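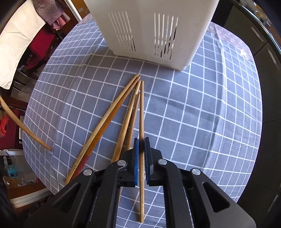

Kategorie: Projekte / Datenerhebung / Protokolle

Petadden, Arbeitsgruppe Manipulation
Protokoll der Besprechung zur Demonstrationserhebung, Aufgabe »Stäbchen einräumen«
Datum: 2022-10-16
Ort: Osow, Besprechungsraum im Obergeschoss
Leitung: Ilídio Esteves
Protokoll: Lenuța Cozma

TOP 1 Genehmigung des letzten Protokolls

Das Protokoll wird mit einer Änderung genehmigt. Unter TOP 4 ist »Episode« durch »Teilepisode« zu ersetzen. Die Begriffe sind im Erhebungsleitfaden getrennt definiert und werden in Sorkura auch getrennt abgelegt.

TOP 2 Stand der Erhebung

Ziel für die erste Trainingsrunde von Filip bleibt unverändert: 2.000 verwertbare Episoden mit Handgreifer, aufgenommen in bewohnten Küchen und Essbereichen. Eine Episode beginnt mit offenem Greifer über der Tischfläche und endet, wenn der Greifer nach dem letzten Ablegen wieder frei ist. Abgebrochene Versuche werden hochgeladen, zählen aber nicht zum Ziel.

Der Upload nach Sorkura läuft stabil. Acht Episoden aus der laufenden Charge wurden bei der Eingangsprüfung zurückgewiesen. Ursache war in allen Fällen ein Sprung im Zeitstempel zwischen Bildstrom und Fingerweite. Die Rohdaten sind vorhanden. Esteves prüft, ob sich der Versatz nachträglich korrigieren lässt; falls nicht, werden die Episoden als nicht verwertbar markiert und nicht gelöscht.

TOP 3 Aufgabenvarianten

Bislang sind im Leitfaden zwei Varianten beschrieben:

Variante A: Stäbchen liegen auf dem Tisch und werden einzeln in den Halter gestellt.
Variante B: Stäbchen stehen im Halter, werden einzeln entnommen und auf dem Tisch abgelegt.

Variante B war ursprünglich nur als Rücksetzbewegung gedacht und wurde nicht annotiert. Das wird geändert. Ab der nächsten Charge erhält auch B eine eigene Sprachanweisung und eigene Teilepisoden (Anfahren, Greifen, Anheben, Ablegen). Für bereits vorhandene B-Sequenzen wird keine Nachannotation beauftragt.

Diskutiert wurde die Ausgangslage bei A. Liegen Stäbchen eng parallel, greift der Bediener häufig zwei auf einmal und streift eines am Tisch ab. Für das Lernverfahren ist dieses Abstreifen ein zulässiges Verhalten, solange es in der Annotation als eigener Schritt erscheint. Unkommentiert erzeugt es Sequenzen, in denen die Fingerweite sich ohne erkennbares Ziel ändert. Beschluss: neues Etikett »Vereinzeln«, optional, nur zwischen Greifen und Anheben zulässig.

Die Ausgangslage wird nicht vorgegeben. Bündel, überkreuzte Lagen und Stäbchen, die auf den Bediener zulaufen, sind alle erwünscht. Nicht erwünscht ist ein Nachordnen mit der freien Hand nach Beginn der Aufnahme.

TOP 4 Griffhöhe und Kontaktflächen

Die blauen Fingerauflagen bleiben für die gesamte Erhebung im Einsatz. Ein Wechsel auf glatte Auflagen wurde vorgeschlagen und verworfen, da die vorhandenen Daten dann nur noch eingeschränkt vergleichbar wären. Auflagen sind zu tauschen, sobald die Riffelung an der Spitze abgenutzt ist. Der Tausch wird mit Gerätenummer im Sitzungsblatt vermerkt.

Zur Griffhöhe: Wird ein Stäbchen in der Mitte gefasst, kippt es beim Anheben weniger, steht beim Einstellen aber oft am oberen Rand des Halters an. Wird es am dicken Ende gefasst, lässt es sich leichter einführen. Der Leitfaden schreibt weiterhin keine Griffhöhe vor. Esteves hätte gern eine ausgewogene Verteilung und wird die Verteilung der Griffpunkte aus der laufenden Charge auswerten, soweit sie sich aus den Bildern bestimmen lassen.

TOP 5 Zwei Greifer in derselben Umgebung

Es wurde vorgeschlagen, Sitzungen mit zwei Handgreifern am selben Tisch in den regulären Bestand aufzunehmen. Beide Ströme würden in Sorkura unter einer gemeinsamen Sitzungskennung abgelegt, mit je einem eigenen Satz Teilepisoden. Vorteil ist der zweite Blickwinkel auf denselben Halter. Nachteil ist der höhere Aufwand bei der Synchronisierung und die gegenseitige Verdeckung.

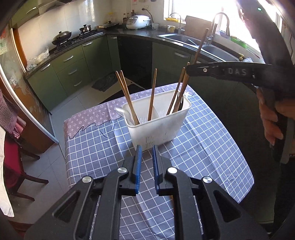

Lenuța Cozma wandte ein, die zweite Hand dürfe nicht als Störobjekt behandelt werden. Werde sie in der Annotation ignoriert, lerne das Modell aus Episoden, in denen sich Stäbchen ohne Zutun des eigenen Greifers bewegen. Sie halte eine Kennzeichnung pro Teilepisode für das Minimum und wolle ohne diese keine Freigabe erteilen.

Esteves stimmte der Kennzeichnung zu, sah aber bei der Auswahl für Filip keinen Bedarf für einen generellen Ausschluss. Einarmige Richtlinien könnten aus solchen Sitzungen weiterhin trainiert werden, sofern der zweite Greifer während der Teilepisode nichts am Zielobjekt verändert. Wo diese Bedingung verletzt sei, gehöre die Sequenz in den Zweiarmbestand.

Beschluss: Neues Pflichtfeld »zweiter Greifer« mit den Werten »nicht im Bild«, »im Bild, passiv«, »im Bild, aktiv«. Im Zweifel gilt »aktiv«. Sitzungen ohne ausgefülltes Feld werden bei der Eingangsprüfung zurückgestellt.

TOP 6 Umgebung und Hintergrund

Gemusterte Tischdecken bleiben zugelassen. Die Frage kam auf, ob ein regelmäßiges Gitter die Lageschätzung verfälscht, wenn die Decke zwischen zwei Episoden verrutscht. Bisher liegt dazu kein Befund vor. Die Decke ist während einer Sitzung nicht auszutauschen; zwischen Sitzungen ist ein Wechsel erwünscht.

Anderes Besteck im Halter ist ebenfalls zulässig und wird nicht entfernt. Die Sprachanweisung muss dann das Zielobjekt nennen (»Stäbchen«, nicht »Besteck«).

Bei starkem Tageslicht vom Fenster her regelt die Belichtung nach, sobald der Greifer angehoben wird. Feste Belichtung wurde als Test vereinbart, zunächst nur auf einem Gerät. Ergebnis wird in der nächsten Besprechung vorgelegt.

TOP 7 Verschiedenes

Das Sitzungsblatt liegt in zwei abweichenden Fassungen auf dem Laufwerk. Gültig ist die mit dem Feld »Auflagen getauscht«. Die andere wird archiviert.

Die Ladegeräte in Osow sind wieder vollständig beschriftet. Geräte bitte mit geschlossenen Fingern ablegen.

Offene Punkte

– Zeitstempelversatz in den zurückgewiesenen Episoden prüfen (Esteves)
– Verteilung der Griffpunkte auswerten (Esteves)
– Etikett »Vereinzeln« und Pflichtfeld »zweiter Greifer« in Sorkura anlegen (Cozma)
– Leitfaden, Abschnitt Variante B, neu fassen (Cozma)
– Test mit fester Belichtung (Esteves)

Nächste Besprechung: noch im Oktober, Einladung folgt über den Verteiler.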